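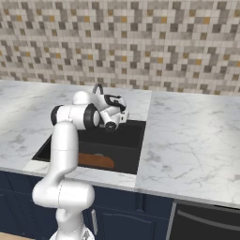 Gwilliam Open Day: Your Questions

Is this worth my Monday evening?
Depends what you expect. If you want a robot to do your dishes, stay home. If you want to see how far off that is, come at 4.

What will the arm do?
It works at a kitchen sink in simulation. The sink, the counters and the arm itself are all computer-rendered and shown on a big screen. Drastetti, who built the demo, call it "kitchen-ready." We would wait on that.

So there's no real robot?
Not at this session. We asked. The answer was "later in the year" – make of that what you like.

Does a good run on screen mean it works at home?
No. Real sinks have suds, forks and last night's pasta. Ask the Urnard team how much of that they model. We got a long answer and not much in it.

How long is it?
45 minutes, with questions at the end. Bring hard ones.

What does it cost?
Nothing. There are 39 seats in Room 601, and sign-up is at the front desk.

Can I see failed runs?
You can ask for them. Last time they only showed the good ones, and we'd like that to change.

Can kids come?
Yes, but there is nothing to touch.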